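On This Day widget showing wrong day's entries / entries missing
Status: open, waiting on vendor
Product: Finine timeline plugin, site running on Setach hosting

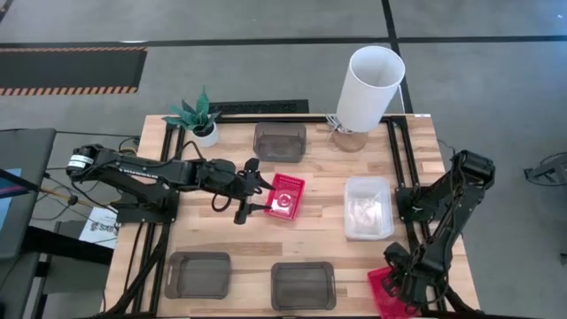 Started in August after the plugin update. The history box on the front page loads but gives yesterday's events until late morning. Readers have noticed. Two emails so far, both polite, one with a correction on the date of a treaty that was in fact right, just on the wrong day.

What I see: box header says the correct day. Entries under it are from the day before. At 9:00 it's still wrong, by lunch it's fine. Same on phone and desktop, same logged out.

Tried so far:
- cleared site cache. no change
- cleared browser cache, other browser, no change
- plugin off and on again. Box went blank for a few minutes then came back with the same wrong entries
- checked site timezone in settings, it's correct
- checked timezone in the plugin. There's a seperate one! Was set to "server default". Changed to ours, saved. Will look tomorrow morning.

Update, next morning. Correct day at 7:30. So that part was the timezone. Update must have reset it, I never touched that field.

Second problem, still there. Anything before the year 1000 doesn't show at all. We have a good batch of early medieval entries, a lot of them from the Kiiskinen chronicle list, and they're all in the database, I can open and edit them. They just don't come out on the page. Test: changed one entry from 900 to 1900, appeared right away. Changed it back, gone. Typed it as 0900, it appears but prints "0900" with the zero, which looks silly next to a coronation.

Also BC entries. 500 BC got sorted in after the moon landing. Before the update those were at the top where they belong.

Went through the changelog. One line: "improved year handling". Nothing else.

Rolled back to the older version on the Pruratora test copy. Early years show, BC sorts right, but timezone field is missing so can't tell if the first problem comes back. Not going to roll back the live site until I know.

Error log, live site: same warning 4 times per page load, "year value too short, skipped". Guess that's it. It wants four digits.

Sent to Finine support with log and the test entry. Asked:
1. can the four digit check be switched off
2. is there a setting to hide leading zeros
3. how should BC years be entered now, minus sign or letters

Auto reply only. Ticket recieved, no number given.

Workaround for now: early entries typed with the zero, BC ones unpublished. Please don't add new BC entries until this is closed, keep them in drafts.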